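로봇한테도 지켜야 할 규칙이 있어요. 복도에서 뛰지 말라는 규칙은 없지만(다리가 없는 로봇이 많거든요), 그보다 훨씬 꼼꼼한 규칙이 있답니다.

## 로봇 팔 옆에서는 누가 규칙을 지킬까요?

정답은 사람이에요. 조금 억울하지요? 로봇 팔은 힘이 세고 지칠 줄 모르지만, 눈치는 없어요. 여러분이 팔을 쑥 내밀어도 "어머, 미안" 하고 비켜 주지 않을 수 있어요. 사람이 있는 걸 알아채고 멈추는 로봇도 있지만, 그것만 믿고 장난을 치면 안 돼요.

로봇 연구실 '브리사르(Brisar)'에서 일하는 이포르 엘리스 선생님은 벽에 규칙을 3개 붙여 두었어요. 처음에는 12쪽짜리 설명서를 붙였는데, 다들 그 앞을 아주 빠르게 지나가더래요.

**규칙 하나. 로봇이 움직일 때는 손을 넣지 않는다.**
로봇의 팔이 닿는 곳은 모두 로봇의 자리예요. 연필이 굴러 들어갔다고요? 연필은 기다릴 줄 알아요. 로봇을 멈춘 다음에 꺼내면 돼요.

**규칙 둘. 빨간 단추는 늘 손이 닿는 곳에 둔다.**
이 단추의 이름은 '비상 정지 버튼'이에요. 누르면 로봇이 멈춰요. 이 단추 위에 겉옷을 걸어 두거나 과자 봉지를 올려놓는 어른은 선생님께 긴 잔소리를 듣습니다.

냄비 뚜껑을 다루는 일처럼 얌전해 보이는 일에도 규칙은 똑같아요. 뚜껑 하나쯤이야 싶지만, 로봇 팔은 뚜껑과 여러분의 손가락을 차별하지 않거든요. 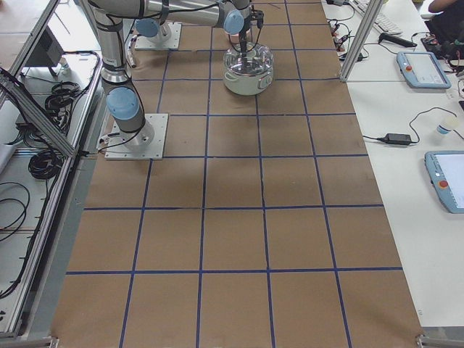
*유리 뚜껑이 있는 냄비와 로봇 집게. 오른쪽 책상에 놓인 조종기에서 빨간 비상 정지 버튼을 찾아보세요.*

조종기는 '티치 펜던트'라고도 불러요. 티치는 '가르치다'라는 뜻이에요. 사람이 이걸로 로봇에게 어디로 갈지, 얼마나 빨리 갈지 알려 줘요. 로봇은 시킨 대로 해요. 잘못 시켜도 시킨 대로 한다는 점이 문제지만요.

**규칙 셋. 새 동작은 천천히 해 본다.**
처음부터 빠르게 움직이면 어디가 틀렸는지 보기도 전에 쿵! 하고 부딪힐 수 있어요. 그래서 느린 속도로 먼저 해 보고, 괜찮으면 조금씩 빠르게 해요. 엘리스 선생님은 지난 8월에 동작 하나를 최대 103번까지 고쳐 봤대요. 구경하던 사람들은 모두 점심을 먹으러 갔고요.

## 이런 규칙은 누가 정해요?

세계 여러 나라 사람들이 모여서 정한 약속을 '국제 표준'이라고 해요. 산업용 로봇의 안전을 다루는 표준에는 ISO 10218이라는 이름이 붙어 있어요. 이름이 재미없다고요? 내용도 잠자리에서 읽기에는 좀 그래요. 하지만 로봇을 만드는 사람도, 설치하는 사람도 이런 표준을 살펴보며 위험한 곳이 없는지 따져요.

## 집에서 해 보기

한 사람은 로봇, 한 사람은 조종하는 사람이 되어 보세요. 로봇은 "앞으로", "잡아", "멈춰" 같은 말만 듣고 움직여요. 빈 플라스틱 그릇의 뚜껑을 열게 해 보세요. 조종하는 사람이 "멈춰!" 하면 로봇은 바로 멈춰야 해요. 코가 간지러워도요.

다 했으면 역할을 바꾸세요. 동생만 계속 로봇을 시키는 건 규칙 위반이에요.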